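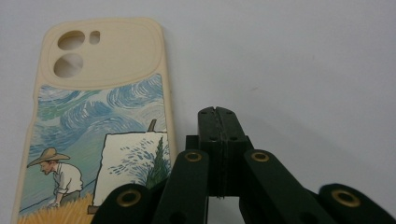 I picked up my first pair of progressives nine days ago and I still can't read comfortably with them. Distance is fine. The computer at work is okay if I lift my chin. Up close I get one narrow strip that is clear, and everything to the left and right of it is soft. I've been testing at the kitchen table with my phone case, the cream one with the Van Gogh style painting on the back. With my old single vision readers I see the whole print at once. With the progressives I can get the rim of the camera cutouts sharp, or a patch of the painting, but I have to move my head to go from one to the other. I paid 164 for the lenses (the Plino, the basic one) at Omby on Park. Do I give it more time or go back now?
Posted by dullpenny, 14 October 2022

graywagon
Posts: 906
Nine days isn't long. I needed three weeks. Wear them from the time you get up and put the old readers in a drawer. If you keep switching you start over each time.

tworivers_k
I disagree with waiting. Most shops have a remake period and it starts the day you pick them up. Mine was 30 days and I used 26 of them "adapting" to a pair that had been measured wrong. Go in this week and have them check the fitting height. It takes five minutes.

graywagon
Posts: 906
I didn't say to let the remake period run out. I said nine days is early.

tworivers_k
Fair. I'd still go in.

hallway_lamp
What you describe sounds like a basic progressive to me. The cheap designs have a narrow reading area and more blur at the sides. I went from a basic lens to the Inow, which was 115 more, and the reading part was wider. Not as wide as plain readers. You won't get that from any progressive.

dullpenny
Thanks. To answer a couple of things: the frame is small, and the man at the counter did say it was on the short side for progressives. He marked the lenses with a pen while I was standing up. I haven't had the nose pads adjusted. They slide down by lunch. 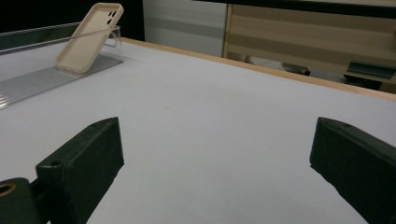 I also tried holding a page lower and closer, and the strip does get a little wider if I push the glasses up with a finger. When they slide back down it goes away. No headaches, no trouble on stairs after the second day.

tworivers_k
If pushing them up helps, they're sitting too low. Get the pads adjusted first. Should be free.

mossback
Another vote for the adjustment. A short frame doesn't help either. There has to be room for the reading part at the bottom and some of it may have been trimmed off.

hallway_lamp
Still think it's the lens.

mossback
Could be both. But the adjustment costs nothing and a new lens does.

peel_and_core
I gave up on progressives. Two pairs now, one for distance and one for reading. I spent close to 2,000 over the years on lenses I didn't like. If you mostly read at home it works well.

graywagon
Posts: 906
Two pairs is fine until you're in the grocery store trying to read a label.

peel_and_core
I take them off for labels. I'm nearsighted.

dullpenny
Went in at lunch. They bent the pads in and curved the temples a bit more behind my ears. Reading is better but the sides are still soft. They wrote down that I can bring them back for a remake through the end of the month, and they want me to wear them full time until then. If I change the frame I pay the difference. I'll leave the readers in the drawer and post again before the deadline.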